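4.2 Setting up and maintaining the two-arm cell

The cell was handed over to our group in October by Meenakshi Dwivedi. Freya Bickerstaff took the mechanical side and I took wiring and calibration. Nigel Heywood supervised the electrical checks.

Both arms are fixed at the front corners of the table, inside an open frame of aluminium extrusion. Each arm carries a gripper with a small camera above the wrist. The patterned wall panels were kept from the previous group's build. They were refitted after the frame had been squared, as two of the corner brackets had worked loose.

Cable routing took longer than planned. On the left arm the conduit loops over the wrist, and the first loop was too short: at full extension it pulled on the camera connector and the picture dropped out. We lengthened it and repeated the reach test with 200 cycles before signing it off.

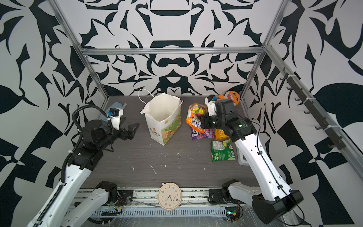
Bagging was used as the acceptance task, with snack packets and a paper carrier bag. Soft packets are a fair test of the grippers — the fingers must close further than on a rigid box, and any play in the joint shows up as a missed pick. Grip current was limited to 300 mA for the first runs and raised to 700 mA once the fingertip pads had been changed.

Wrist camera calibration is repeated whenever a camera bracket has been removed. Fasteners on both bases are checked weekly with the power off. One fault remains open: the right gripper sometimes loses its zero position after an emergency stop and has to be homed by hand. Keith Wainwright suspects the encoder lead, and a replacement is on order from Trirnton.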